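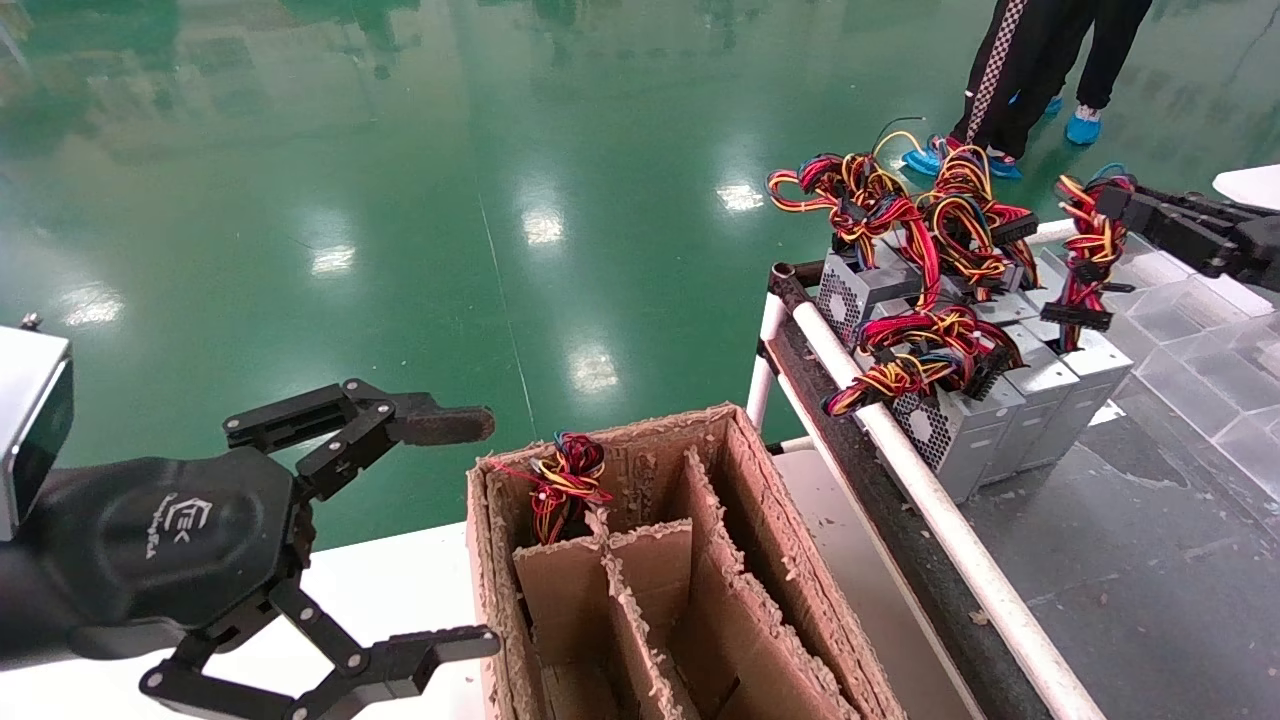 Prasside Two-Finger Gripper Kit for Student Teams

Sold as a pair, left and right
Item 657
Price: $332 per pair
Ships from: Irthorpe

The Prasside is a two-finger gripper for school clubs, college classes and competition teams. It fits the Vidia arm with no adapter. Teams running a different arm can order the blank plate and drill it to match their own wrist.

The fingers are built from black linkage plates on pivots, so a student can take one apart on a bench, see how the motion gets from the palm to the tip, and put it back together. The fingertip pads come off separately from the links. Pads are the part that wears, and most teams go through a set in a season of practice.

What's in the kit

Two grippers, assembled
Four spare fingertip pads, ribbed
One bag of spare screws and pivot pins
Two hex keys
Two wrist cables, 30 inches
Printed build guide and task booklet

Arms, controllers, cameras and power are not included.

Using it for the sorting event

The kit is made with the Sasaki Student Sorting Challenge in mind. Teams in the open division work with parts and containers that don't hold their shape: cable bundles, cloth sacks, loose bands, cardboard boxes with dividers. Rigid blocks are only used in the beginner round. If your team has only practiced on blocks, leave time for the soft items -- they need a different approach angle and a slower close. 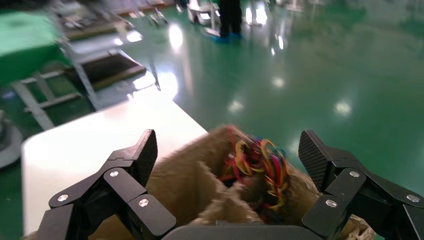 For sacks, the booklet suggests taking hold of the rim with both pads upright and lifting straight up before moving sideways. Start with the closing force at the lowest setting and raise it one step at a time. Thick, rough cloth is easier to hold than thin nylon. For cable bundles, go for the wires a short way behind the connector. Picking up by the connector itself works on some parts, but the bundle tends to swing.

Task objects are not part of the kit. The booklet has a shopping list, and most of it can be found in a school storeroom. Old computer power supplies are on the list for the cable task. They should be unplugged and left closed. Students should not open the metal case.

Specifications

Fingers per gripper: 2
Maximum payload: 300 grams
Finger plates: black, matte
Pads: replaceable
Mounting: Vidia wrist, or blank plate (order separately)
Recommended age: 14 and up with an adult in the room

From a class that uses it

Kazue Shimada teaches the Saturday robotics class and has used the kit for two terms. "We had one pair between three groups at first and that was too few. A pair per group is right. My students changed the pads themselves after the first week. The guide is clear except for the page on cable routing, where I had to show them."

The cable routing page was redrawn in June. If you have the older guide, write to us and we'll mail the new page at no charge.

Ordering for a school

We take purchase orders from schools and clubs. Put the item number on the order, and tell us which arm you have so we can send the correct plate -- the blank one is packed separately and is easy to leave off. Questions about class sets go to Aslı Saraç in the Irthorpe office.

Spare pads and screw bags can be ordered on their own at any time.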